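Looking After a Wooden Tabletop Without Making It Your Life's Work
Apr 27, 2020

My mother-in-law treated her dining table with reverence and three tablecloths. I treated mine as a desk, a bakery and a place to leave the mail, and it looked it. What follows is what I do now, in the order I wish I'd learned it.

Find out what finish you have before you buy anything. Put a drop of water somewhere inconspicuous and wait. If it beads, there's a sealed finish on there and oil will only sit on top, getting sticky and collecting crumbs. If it soaks in and leaves a dark spot, the wood is oiled or bare and would like a drink.

For everyday cleaning, a damp cloth with one drop of dish soap, then a dry cloth. Wipe with the grain. Skip the spray that smells like a lemon's funeral -- it builds up, and then you need another product to take it off.

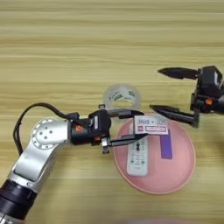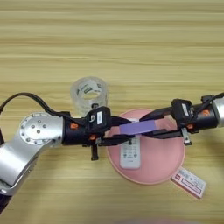
White rings are moisture trapped in the finish. Lay a clean cotton dishtowel over the mark and pass a warm, dry iron over it for a few seconds, no steam, checking often. Stop as soon as the ring fades. Black rings have gone down into the wood itself, and an iron won't budge them. Move the fruit bowl over and get on with your day.

Scratches: on a sealed top, a wax filler stick in the nearest color, rubbed across the scratch and buffed off. On an oiled top, sand very lightly along the grain with a fine paper, wipe off the dust and oil the spot. I went at mine with coarse paper in April a few years back and made a shallow dish you could serve soup in.

Oil thinly. Wait 19 minutes (I set the timer for 20 and have never once made it), then wipe off every bit that hasn't soaked in. Leave it overnight before putting anything on it.

And please spread the oily rags flat outdoors to dry before you throw them out. A balled-up rag soaked in linseed oil can heat up and catch fire all by itself, and then the table is the least of it.

-- Isabelle Grewal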